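4 Protecting and cleaning the table top
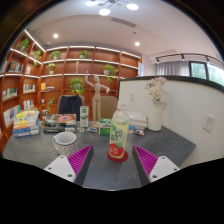
How long must a newly oiled top be left before it is used?
Allow 4 days at normal room temperature before placing anything on the surface. In December and other cold months, leave the top for 5 days if the room is unheated at night.

4.1 Before you start

Read section 2 for the surface codes. The code is printed on the label under the top, next to the Vukier part number. Code D tops (oiled) and code F tops (lacquered) are treated differently. If the label is missing, treat the top as code D.

You will need:
Dalell surface oil, code D only
Two lint-free cloths
A soft brush
Mild washing-up liquid, diluted in warm water

4.2 Routine cleaning

1. Clear the top and brush off loose dust and grit.
2. Dampen a cloth with the diluted washing-up liquid and wring it out well.
3. Wipe the whole surface in one direction.
4. Wipe again with a cloth dampened in plain water.
5. Dry at once with a clean cloth.

Note: Do not use glass cleaner, bleach, or any cream containing abrasive.

4.3 Rings and heat marks

Put coasters under cups, mugs and bottles. Cold bottles gather water on the outside and can leave a ring even when the cap is tight. Coasters with a cork or felt base are suitable for both surface codes. Do not use soft rubber, which can stain lacquer.

To treat a pale ring on a code D top:

1. Leave the top to dry overnight.
2. Apply a little oil to a cloth and rub lightly along the mark.
3. Wait 2 hours, then wipe off any oil left on the surface.
4. Repeat once if the ring still shows.

Do not oil a code F top. For marks in lacquer, contact the service desk and quote the part number.

CAUTION: Cloths soaked in oil can catch fire without a flame. Lay them flat outdoors to dry, or soak them in water before disposal.

4.4 Books, papers and heavy items

Lift stacks of books to move them. Do not drag them. Printed covers left in one place on a newly oiled top may transfer colour. Where items stay put for long periods, change their position when you clean so that the surface ages evenly.

4.5 Changes to this section

February 25, 2019: drying time for unheated rooms added (Ieuan Bellis). Checked against the Feris leg set instructions; no change needed there.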